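Home | Galleries | Packing room | Notes | Contact

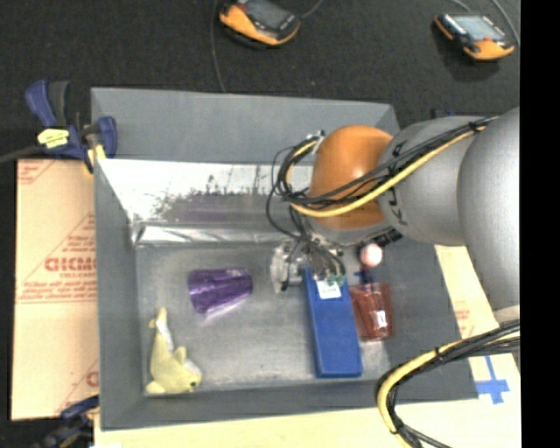 Long blue box, grey bin

A long, narrow blue box with a white label near one end, lying at a slight tilt on the bottom of a tall-sided bin. I love the colour against all that scuffed grey! The walls flare out a little towards the top, and the crinkled silver strip along the foot of the far one catches the light beautifully.

About this gallery

Welcome to the Plerham packing pages, where I get to go on at length about boxes, bins and the things that go in them. I have been keeping these galleries going since December, a few lines at a time, and it still cheers me up every time I add to them. There is so much to enjoy in a plain box once you start looking — the proportions, the colour, where somebody decided to stick the label.

Long boxes are my favourites and I make no secret of it. A square carton will sit happily anywhere, but a long one has opinions. Lay it straight and you have a lovely tidy run down one side with space for smaller things next to it; lay it on the slant and it takes over the whole floor of the bin. I once spent a very happy afternoon at Jelbridge fitting 10 of them into one crate, swapping ends and starting over (twice!), and I'd do it again tomorrow.

Then there are the bins. Flared sides are a joy when you are lifting things out, as your knuckles have somewhere to go, though you do lose a bit of floor compared with how big the top looks. Measure the bottom, always the bottom! I like a bin with a few scuffs and speckles on it too. Shiny new ones are all very well, but marks have character.

Labels deserve a word as well. Near the end of a long box is a good spot for one, and white on blue shows up nicely when you are peering down from above. My own are handwritten in thick pen, and out of some 200 I think I've only had to redo six.

If you have a good box of your own, write in and tell me its length and colour. Dundham readers, I'm still waiting to hear about the green ones.

Updated 2020-06-09

3 comments

Shufen Mao
What a great blue. I've got long ones like that for knitting needles and they never fit the drawer, so they live on top of the wardrobe.

Vidar Holmgren
Measure the bottom — yes! I bought two flared tubs for the shed going by the top measurement and had to put the spirit level in the hall cupboard.

Lăcrămioara Pană
Could you do a page on labels next? I'd like to know which pen you use, mine all fade.

More galleries
Stacking crates at Jelbridge
Flat boxes and how to fold them
Po-yen Siu's drawer dividers
Tins, tubs and lids
The Dundham shelves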